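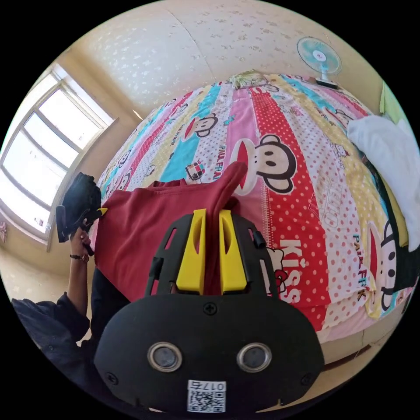
## 4. Folding T-shirts on the bed

Okay, so you've got your drawer dividers in (section 3) and now you need something to put between them. I do all my folding on the bed. I know the Kadrić drawer set comes with a little sheet that tells you to use a table, but my table is 16 inches deep and usually has mail on it, so the bed it is!

Start with a plain shirt. Dark red, navy, whatever you have, as long as it stands out against your bedding. A busy sheet with stripes and polka dots and monkey faces all over it is great for this if the shirt is one solid color, because you can see every edge of it.

1. Make the bed first, or at least pull the bottom sheet tight. Wrinkles underneath turn into wrinkles in the shirt.
2. Pick the shirt up by one corner and let the rest hang or flop over the side of the mattress. Give it one good shake.
3. Lay it face down, with the neck pointing toward the pillows. Smooth it from the middle out with your flat hands.
4. Fold one side in to the middle of the back, then lay the sleeve back on itself so it doesn't stick out.
5. Do the same on the other side. You want one long strip, the same width top and bottom.
6. Bring the hem up until it stops 2 inches short of the collar.
7. Fold in thirds from the bottom and stand the packet on its edge. If it flops over, open it up and go back to step 6 (mine flopped for a solid week).

**Note:** The Gallar dividers are made for adult shirts. For kids' shirts, skip the thirds in step 7 and just fold in half, or you end up with a fat little brick that won't sit next to anything.

**Note:** Mirjana Begović, who wrote the first version of this guide, folds the sleeves before the sides. It works fine. Pick one way and stick with it for the whole drawer, though, or the packets come out different heights.

**Caution:** Don't stack folded shirts on the edge of the bed while you work. Put them up by the pillows. I've lost whole piles to one careless knee — and then you're back at step 2 with everything.

**Caution:** If a shirt has a rubbery print on the front, lay a piece of tissue paper over it before you fold in thirds. Prints like that can stick to themselves in a warm room.

### If your packets don't fit

Check the divider setting before you refold anything. The middle notch is the right one for most T-shirts. Ilir Karagiannis wears an extra large and uses the widest notch, with one fewer packet per row, and his drawer still closes.

Heavy cotton shirts and anything with long sleeves go in the bottom drawer. I swap those in every January and move the thin ones down in their place. Sweatshirts get their own fold, and you'll find that one in section 5.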